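Forums New posts Search Members Log in Register

Open day at Grurneo, simulation room: notes and questions

rlis
Went to the Grurneo open day on Tuesday. I skipped the hall with the palletizers and spent my time in the simulation room, where they run a kitchen counter task for a humanoid upper body. Posting notes while I still have them.

Format was 45 minutes per group. Perrine Royer ran the session and took questions. The task is short: tomato out of a cardboard box, onto a cutting board. Everything is rendered. The hardware version sits in another building and was not part of the visit.

They start each episode from a different layout. Box pose, board pose and the clutter at the back of the counter all get shuffled. Lighting did not change in anything I saw, and I asked about that. Answer was that lighting is handled in a separate batch.

A start state from the episodes they had up on the wall monitor: 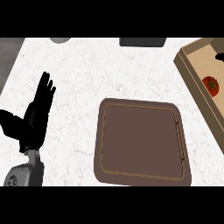
1. Reach
The box walls are the interesting part. The hand has to come in over the front wall and then down. Going from the left side of the board, that is a long diagonal with the wrist rotating late. Two of the runs I watched clipped the wall on entry. The planner counts a wall contact as a soft penalty and lets the episode continue.

2. Grasp
Tomato is a rigid sphere-ish body with a friction value. No deformation. Royer was open about this and said a soft model costs too much per step for the volume they want.

3. Volume
766 episodes in the set they showed. They keep the failed ones, labeled.

codent_user
Is the controller Codent or something in-house? The Codent one has a known problem where the thumb lags the other fingers on close.

rlis
In-house, by what she told us. She did say they had evaluated Codent and dropped it. No reason given and I didn't push.

lmarulanda
I was in the 3 pm group. Two corrections.

The wall contact is only soft below a force threshold. Above it the episode ends and gets labeled as a fail. She showed the config file to our group, so maybe yours ran out of time.

Second, a rigid tomato is a bigger issue than your notes make it sound. With a rigid body the policy can squeeze as hard as it likes and the score doesn't move. Put that on hardware and you have soup. I would not call those episodes useful for grasp force at all.

r_tessier
Disagree with the last part. You don't train grasp force from this. You train approach and hand shape, then cap the force on the real controller. We do the same at Wundent with fruit and the cap does the work. Rigid bodies are fine for that.

lmarulanda
A cap works if the fruit is all one kind. One number for a firm tomato and a ripe one is a compromise, and you find out which way you got it wrong on the bench.

r_tessier
Sure, it's a compromise. So is a soft model with made-up stiffness.

apo_masson
Question on the view. Was that the only camera the policy gets? In that picture the hand is upright on the left and the box is in the far right corner, running out of view. If the box pose is randomized much further right you lose it completely.

rlis
She mentioned a wrist camera as well, but it wasn't on the monitor. I don't know if the policy uses both from the start of the episode.

apo_masson
Then I'd want to know how many of the labeled fails are just the box out of view. Those would tell you very little about reaching.

lmarulanda
Asked that, more or less. They reject layouts where the target object's center is outside the main view. The box itself may be partly out. The tomato may not.

apo_masson
OK, that covers most of it. Thanks.

codent_user
Anyone know if the Liew people are doing one of these in April? Their bin picking cell would be worth the drive.

r_tessier
They did last year, sign-up was by email only. Nothing posted yet that I can find.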